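Tilano week nine. The short version is that I now have 145 usable demonstrations, I have thrown out 30, and my opinion of kinesthetic teaching has gone down.

Some background for anyone who skipped the earlier posts. The task is table clearing with a single arm: pick up small items, put them in a bowl or on a tray, leave the table in a state the policy can recognise as finished. I'm training by imitation, so every behaviour the arm has comes from me performing it through the arm. There are two ways to do that in my setup. Either I put the arm in gravity compensation and push it about by the wrist, or I sit to the side and drive it with the leader handle that Eusebio Lozano built for the Toma project and kindly let me copy.

I started with hand guiding because it needed no extra hardware. It has a few problems.

The first is occlusion. If I'm holding the wrist, my forearm is in the overhead view for most of the episode. The policy then learns from pictures that include a sleeve, and at run time there is no sleeve. You can replay the joint trajectory afterward without the person and record the cameras on the second pass, but that only works if the objects respond the same way both times. Balls don't.

The second is force. When I guide the arm into contact, some of the load goes through my hand, and the joint torque estimates can't tell my push from the table's. I had been logging torques as an input channel. For the hand-guided episodes that channel is close to worthless, so I dropped it.

The third is the gripper. With both hands on the wrist I had no way to close the fingers. I rigged a foot pedal, which gave me two states, open and closed, and a habit of closing early.

So from Thursday on everything has been teleoperated. The leader handle maps position to position with a scale of 0.5 and has a clutch, so I can re-centre my hand without moving the arm. The trigger is continuous. Partial closure matters more than I expected, mainly on the small spheres, where a full-speed close tends to squirt the thing out sideways. 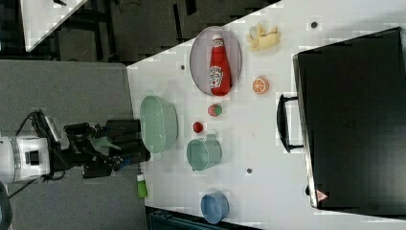
*Bowl task, mixed objects, overhead view.*

The object set is deliberately awkward. A mug on its side with the handle up gives you one obvious grasp, and it's a good one, but the approach has to come down straight or the fingers knock the handle over. The banana bunch is wider than it looks from overhead and I only take it by one end. The ketchup bottle stays on the tray in this version of the task. It is a distractor: I never touch it in any demonstration, and the policy has to learn to leave it alone. The earlier network would go for anything red.

The large bowl is harder to handle as a destination than I had planned for. It sits close to the arm, so the wrist has to fold back over it to release, and that brings joint five near its limit. When I hit the limit while teleoperating, the arm stops and my hand keeps going. The handle has no force feedback, so the first sign of trouble is an offset building up between the two. I added a tone that rises with the offset. It's unpleasant and it works.

Procedure, as it stands:

1. Place the objects from a randomised list. Take a still.
2. Home the arm, engage the clutch, wait two seconds.
3. Drive the episode. No talking, no pausing over an object to think.
4. Mark it good or bad straight away, before looking at the plots.
5. Reset.

Step 3 took some discipline. Pauses are poison for this kind of training. If I hover over the mug while deciding on an angle, the data says that hovering over the mug is correct, and the arm will happily hover there until the timeout. I plan the order before I engage the clutch, and I trim any stationary segment longer than half a second, except at the grasp itself.

I also keep recoveries. If I drop the tomato and pick it up again cleanly, the episode is marked good. Of the 30 I discarded, most were clutch errors, where I released with the arm still moving and got a jump on re-engagement. The Surngate logger now flags those automatically by looking for a step in commanded velocity. It missed 2, both very slow.

Median episode length is 582 control steps, which is too long. Prodetti's motion smoother would shorten it a bit, though I'd like to see whether I can get faster by hand first. Smoothing after the fact tends to round off the last few centimetres of an approach, and those are the centimetres I care about.

Still to do: move the bowl farther from the base for half of the next batch, re-check the wrist camera calibration, and find a softer spring for the trigger. My index finger is sore by mid-afternoon and the grasps get sloppier after that, so for now I stop recording at three.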